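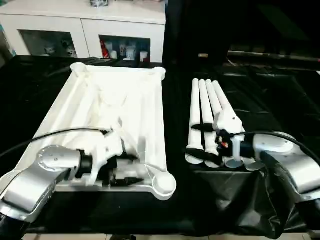 The tray and the tubes, on the table at last.

28 Jun 2026

So the Rakmont is out of its box! I have been walking past that box since February, if you can believe it, and I had got so used to it standing by the back door that I'd started putting the mail on top of it. Then this morning I went looking for the seed envelopes and found two of them down behind it, plus a glove, plus the water bill, and that was it, I decided the box had to go.

I'd forgotten what I ordered. In my head it was a small thing, a little stand for the seedlings and the odd pot of basil. The tray is big. It took up half the table the moment I put it down, and the near corner stuck out over the edge so I kept catching my sleeve on it. It's all white plastic with raised rims and ribs and little channels running the length of it, and posts at the corners with rounded ends. I like the channels. I stood there running my thumb along them for a while and thinking about where the water would go, and then I remembered I was meant to be doing something.

The tubes went on the other side. They're white too and they flare out into flat round bits at the end, a bit like the bottom of a candlestick. They roll, so you have to keep them snug against each other, and even then one of them likes to wander off by itself. I had one go off the table before breakfast and it went all the way to the refrigerator. No harm done, but what a noise on the tile.

The instructions are one sheet of paper. One! The drawings are tiny and the arrows all seem to point at the same corner. There's a warning on the back that says not to load it past 40 pounds, and I did wonder what I own in the way of seedlings that would come to that, but then I thought about the geraniums once they've been watered, and maybe it isn't so silly. I have written the number on a piece of tape and I'll stick it somewhere on the underside when it's all done. I won't look at it again, but I'll feel better.

Peadar Corrigan called in the middle of all this to ask if I still wanted the tomato plants. I said yes before I remembered that the whole point of the stand was to get things off the floor, and that every new plant is one more thing on the floor until it's up. He has beefsteaks and a yellow kind whose name he couldn't remember. I said I'd take some of each. He talked for 20 minutes about his hose reel, with me holding the phone under my chin and trying to read the sheet of paper. He says the secret with anything that comes in a box is to put it together loosely first and only push it all the way home when you're sure. I said that sounded right and then I didn't get a chance to try it, because he'd moved on to his gutters.

I should say where it's all going. The plan is that the wall side, by the window, becomes the plant side. Everything that needs light goes there, the stand first and then the watering can and the bag of potting mix next to it. The other side stays clear so a person can get from the kitchen to the yard without turning sideways. I've had this plan before. What usually happens is that the clear side is clear for a week and then I put down one folding chair, only for the afternoon, and by the end of the month I'm climbing over things again. I'm writing it down this time so I have it in my own handwriting (well, typing).

And before anything goes anywhere, the floor. I'd swept it last night and thought it was fine. Then the light came in this morning and showed me every dull patch, so I got the bucket out. I used the last of the Pornis, the lemon one, a capful in warm water, and did it in sections starting from the window and working back to the door.

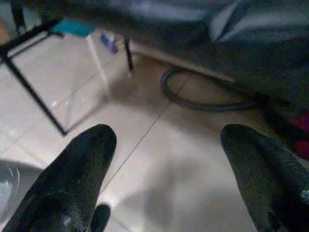 I do love these tiles, and I forget that I love them until they've had a wash. They were in the house when I came and I nearly had them taken up. Everybody told me beige was dull. But they're big and plain and they throw the light back a little, and they forgive an awful lot of potting mix. The seams are the only nuisance. They're dark already, so you can't tell by looking if they're clean, and I did get down there with the old toothbrush for a stretch of it before my knees complained. I'll do the rest another day. Or I'll put the stand over it, we'll see!

Lunch was late and standing up – cheese on toast, the end of the pickles. I read the sheet again with my mouth full and noticed that it has a second drawing, smaller than the first, showing the whole thing upside down. So that's how you're meant to start, I think. Tray face down, tubes into the corners, then turn it all over. I'm glad I saw that before I got going with the mallet. (The mallet isn't on the list of things you need. The list says "hands." I got it out anyway.)

Then I drove over to Keane for more of the floor stuff and came home with a ball of twine, a packet of plant labels, and no floor stuff, because they were out. The girl at the register said to try the place on Medberg Road. I'm not driving to Medberg Road for a bottle of lemon cleaner. I did stop and look at their plant stands, just to be nosy, and there was a metal one I might have bought if I hadn't had a perfectly good kit waiting for me at home. It was $40 and the shelves were slatted, so everything you watered would drip on whatever was underneath. I felt quite pleased with my channels after that.

By the time I was back the sun had moved off the window and I'd lost my steam a bit. I watered what's already here. The basil has gone leggy and wants pinching out. The lemon tree has a new leaf, a tiny shiny one, and I'm trying not to get excited about it since the last one dropped as soon as I told people. The box is flattened and out by the bins, and the mail has gone back to the hall where it should have been all along.

Peadar is bringing the tomatoes tomorrow after 2, so I want the tray right way up and in its place by then, with the potting mix next to it. I need to remember to ask him about the yellow ones. And to give him back his trowel – I've had it since last summer and it was behind the box too.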